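Zendska mannequin head, white: quick review

Posted April 1, 2025

Rating: 4 out of 5

Short version because I have a stack of these to get through. Bought it to keep helmets, hats and a couple of wigs off the closet shelf. Does the job. Not fancy. Would buy again, with one gripe, see below.

Ordered in August, so this has had a proper workout by now. Came in a plain carton with a paper collar around the neck, no dents. No assembly, no tools, nothing to read. Took it out, wiped it down, put it on the table.

Looks first. All white, matte, bald, no painted eyes or lips. I wanted plain. My old Drirkent one had full makeup and eyelashes and it scared everyone who walked past it at night. Zendska's face is calm, sort of asleep. Guests still say hi to it but they don't jump. Neck is long, and that matters more than you'd think if you hang scarves or long wigs, stuff doesn't pool on the table.

Base is the best part. Wide, blocky, flat sides. Round bases roll around in a box or drift when you bump the table, squared off ones stay where you left them. Mine hasn't gone over yet and I've got a cat.
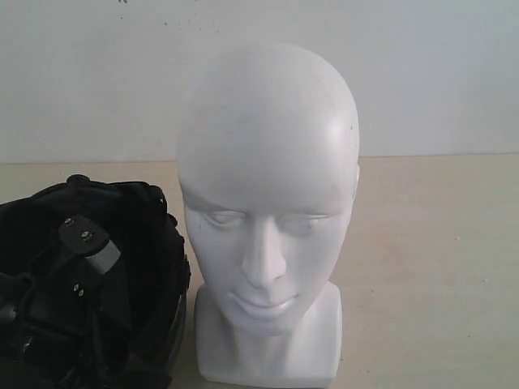
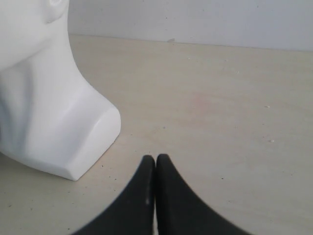
OK so fit. Measure your own head before you buy, these run small, all of them do. My bike helmet sits a bit low on it unless I stuff a washcloth inside. Full size helmets same deal, they go on fine but wobble side to side. Knit caps perfect. Ball caps perfect if you snap them down two notches. Wigs fine, but use a wig cap or they slide, the finish is smooth and there is nothing to grab. I would not pin into it. Get a canvas block for pinning, I use a Rocha one and it's much better for that.

Now the gripe. It marks. White plus matte means every scrape from a buckle or a zipper stays there. I've tried dish soap, baking soda, one of those white eraser sponges. The sponge works best but it leaves a shiny spot if you lean on it, so go easy. Dark hat dye rubs off on it too, took me a week to notice becuase the hat was on it the whole time. If you sell stuff online and want clean photos, keep one head just for pictures and a beat up one for storage.

Speaking of photos, it's good for that. White head, plain wall, dark hat, done. The white on white can blow out near a window so pull it back a few feet or hang a sheet over the glass. Pale hats are harder, the edge gets lost. I put gray poster board behind those.

Compared to the others I've had:

Drirkent: better ear shape, creepy face, tips over.
Jikine: cheaper, had a seam right down the side that snagged knits. Returned it.
Zendska: plain, steady, marks easy.

Shipping was quick. Seller page had 2,827 ratings when I ordered and a lot of the bad ones were people who expected a full size adult head, so again, measure.

Who shouldn't get it: anyone styling with heat. I don't know what temperature it can take and I'm not finding out. Also anyone who needs a head to hold a really heavy helmet all year, get a wall hook for that and save your table space.

Knocked one star off for the scuffing. If they made it in light gray I'd order two more tommorow.

Update: somebody asked in the comments if a chin strap will close under the jaw. Mine does, you have to take up nearly all the slack. Leave it loose for storage.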